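# Trirura Bedroom Chores

Version 2 of the card, 11/03/2019. Replaces the February draft.
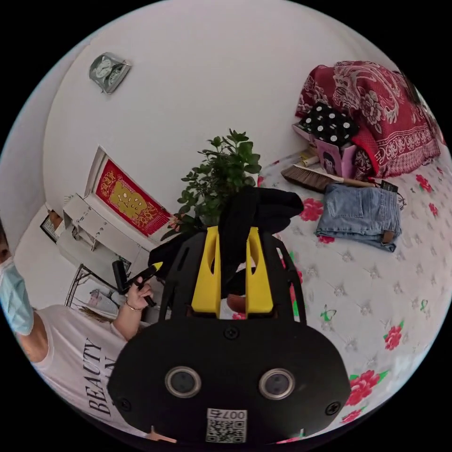 *Black cloth held between the gripper fingers, with folded jeans and a broom on the bed.*

Trirura is a set of recordings of small bedroom chores, made to answer a narrow question: how much of this work can a machine do today if it has two fingers and one wide-angle view? The short answer is some of the picking up and very little of the folding.

## Contents

- 1044 recordings of single chores, each from first grasp to release
- plain text notes on the type of item and the outcome
- train and test lists in `splits/`

The chores are picking up clothing, folding it, moving it to a pile, and clearing small items off a bed. Making the bed is not included. We tried it and dropped it, as one gripper can't keep a sheet tight.

## How it was recorded

People did the chores with hand-held grippers in furnished rooms in Lirnmont. They were told which item to handle and where it should end up. They were not told how to fold it, so folding styles vary a lot between recordings. Nothing was cleared away beforehand except breakable items.

Recordings over 80 seconds were split at the nearest release. The original recording can be found through the `parent` field.

## Can a machine do it yet?

We trained one baseline, called Prosser, and ran it on a fixed arm with the same finger shape. Results by chore:

| Chore | Result |
|---|---|
| Pick up one cloth item | Mostly works |
| Move item to a pile | Works if the pile is flat |
| Fold a towel in half | Works on some tries |
| Fold jeans | Fails |
| Fold a T-shirt | Fails |
| Clear small items off a bed | Mixed, soft bags are hard |

Dark cloth is the biggest problem. Black fabric shows few creases, and the baseline often grabs two layers when it should take one. Printed sheets cause a different error: the baseline sometimes closes on a printed flower as if it were an object. Plain sheets are easier.

Jeans are stiff at the waistband and slip out of the fingers when lifted from one side. A person fixes this with the free hand. A second arm would probably help, but we haven't tested one.

Speed is also poor. Even when the baseline finishes a fold, a person is done long before it.

## Known issues

- Outcome notes for `batch_2142` were entered late and should be checked before use.
- Lighting is indoor only.
- Some items appear in both train and test. Use `splits/strict` to avoid this.
- Faces and printed text may be visible. Do not try to identify anyone.

## Loading

The Skurkis loader reads the folder as is:

```
skurkis load trirura --split train --limit 2000
```

A limit larger than the split returns the whole split.

## License

Research use only. See `LICENSE` for terms.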